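Dean Birkett had been at Stokham since April, and in that time he had learned to move a roll of tape in more ways than he would have thought there were. The job was to hold the leader handles, watch the arm copy him, and put things where the sheet told him to put them. Each go was called an episode. When it was done he pressed the pedal and started another.

The target for the task was 997. Abbasi had picked the number and had never said why it wasn't a round one.

"Grid first," she said that morning, as she said every morning. She went along the blue tape with her thumb, pressing it flat against the brown paper. 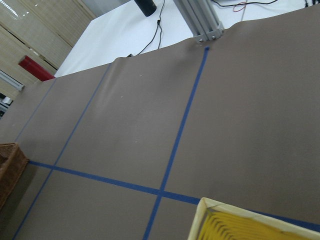
Dean had his tea and read the sheet. Tape roll, yellow basket, wicker basket. Vary the start. Vary the speed. Do not tidy up between episodes unless told.

"Tamudov says mine are too clean," he said.

"They are. You never miss."

"I thought that was the point."

"It needs to see somebody miss and then put it right. Otherwise it gets a centimetre out and just sits there."

So he tried missing. It was harder than he expected. His hands knew where the roll was and went to it, and when he made them go wide it felt like lying. By ten o'clock he had done 20, and Abbasi threw out 9 of them.

"You're acting," she said. "I can see you decide."

He took the handles again and looked at the clock on the far wall for a bit, until he was thinking about his sister's car and what the garage would want for it. Then he closed the gripper.

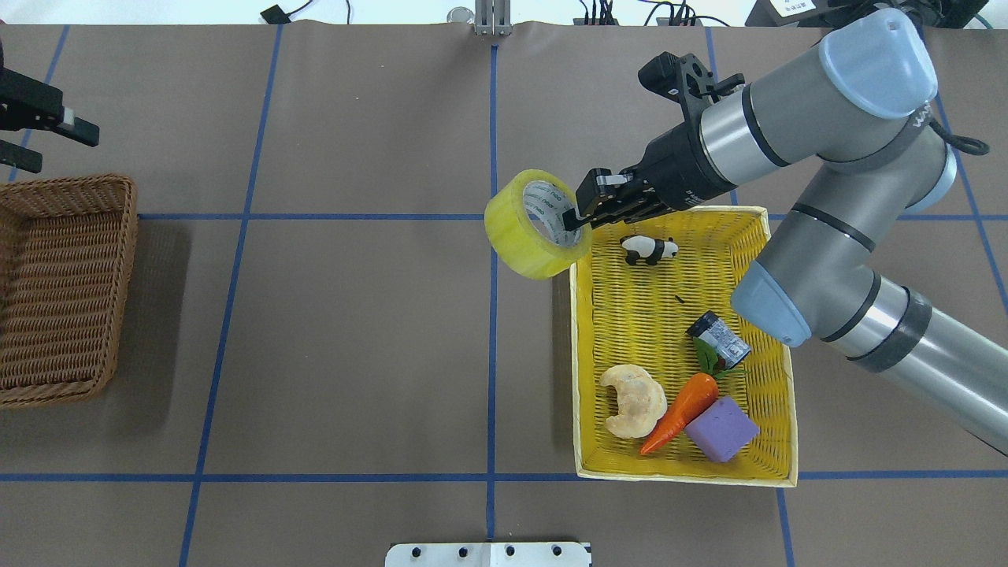
How did they know when an episode was good enough to keep?

Abbasi watched it back at normal speed, and if she could follow what he was trying to do, it stayed in.

There was no more to it than that. Drokel, who paid for the work, had sent over a long document about quality, and it was in the drawer with the spare tape.

After lunch Dean stopped trying to miss. He was tired and it came by itself. The grip went on crooked, he felt for it, let go, came back at it from the side. Abbasi said nothing for an hour. At four she turned the screen round so he could see the count for the day: 89 kept.

"That one," she said, and stopped the playback with her finger. "Do me more like that."
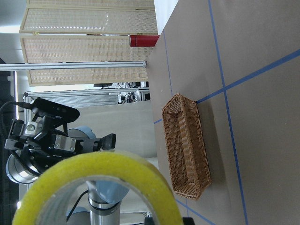

The tape roll, from the wrist camera.

He looked at it for some time. He could not remember doing it. Then he put his foot on the pedal and she turned the screen back.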